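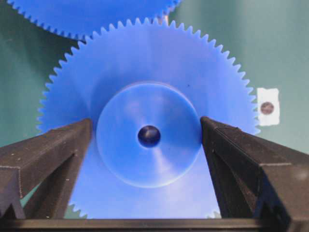 Blue spur gear, hub and bore, with the gripper fingers on either side.

Can It Do the Dishes Yet? A Term Spent Asking Machines to Do Chores
By Ornella Grasso and Taha Ouali
September
14 shares | 2 comments

Our project started with a dishwasher. Specifically, it started with the one in the shared kitchen of our building, which was full, and which none of the four people standing next to it wanted to empty. Taha said a robot should do it. Osamu Nishimura, who is in our group and does not let remarks go by, asked which robot. We couldn't name one, so we had a topic.

The assignment was to pick a claim about automation and check it against what machines can do at the moment. Our claim was the one in every cheerful article: that household and shop-floor chores are about to be taken off our hands. We read a stack of papers, watched far too many videos (most of them sped up, a few of them admitting it), and talked to people who work near the things.

What counts as a chore

We spent two weeks arguing over this. Viola Cattaneo wanted a chore to be anything you would pay your little brother to do. We ended up with something duller: a short job done with the hands that an untrained adult can pick up in a few minutes. Folding a towel is a chore. So is wiping a counter, loading a rack, or putting a gear on a shaft. Rewiring a lamp isn't, at least in Viola's family, where they call someone.

By that rule the shop floor turned out to be full of chores. They just have better names there. What my grandmother would call "putting the lid back on" is an insertion task, and it has a literature.

Why gears

Gears look easy. They are round, stiff, and identical on Tuesday and Friday, which is more than you can say for a fitted sheet. If a machine was going to be good at anything on our list, we figured it would be this.

Then you try to write down the steps. The hole in the middle has to go over the shaft, and the hole is small. Once the gear is down to the level of its neighbor, the teeth want to sit on top of the other teeth instead of between them. A person gives it a little wiggle and does not remember doing so. Tài Nghiêm timed himself with a pair of gears out of an old Gentile hand mixer and managed it in 7 seconds with his eyes shut, then spent most of an afternoon trying to describe the wiggle. His written version is 322 words long. Osamu followed it to the letter and got the gear on backward.

There is also the matter of seeing. Fingers that hold a hub from both sides are sitting right where you would like to look. People get around this by feel, and feel is the part the papers are vaguest about.
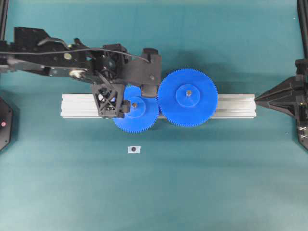

What we found, sorted by how much it annoyed us

Stiff things beat floppy things every time. In the work we read, parts on a rail or a tray went far better than anything made of cloth. The laundry results were the saddest reading of the term.

The setting does a lot of the work. A flat table with the parts laid out is a kindness no kitchen will ever do you. Our own kitchen drawer, the Calero unit by the window, contains a whisk that prevents it from opening. We would like to see a benchmark for that.

Success rates need a second look. One write-up listed over 1,503 attempts and a very handsome percentage, and it took us until the appendix to learn that "success" meant the part had been touched. Others were stricter and got humbler numbers. We trusted those more, possibly out of fellow feeling.

Speed is rarely mentioned. When it is, the answer is usually "slower than you," and you should picture someone assembling a toy while also on the phone.

So, yet?

For shop-floor chores with known parts in known places: yes in places, with a person nearby. For meshing gears in particular, we would call it a fair match for the machines, and a good test of them. For the dishwasher, no. Viola thinks we are being harsh and that the top rack is within reach. The rest of us have seen what goes on the top rack.

If we had another term we would ask for time on a real arm and repeat Tài's gear trial side by side, same gears, eyes open for both parties. He has kept the mixer for this. It no longer mixes.

2 comments

Related
Arier Hall Laundry Survey: Where Do the Socks Go
Getivside Student Workshop, Opening Hours and Rules
How to Write Up a Project That Didn't Work
Notes on Insertion Tasks, Part 1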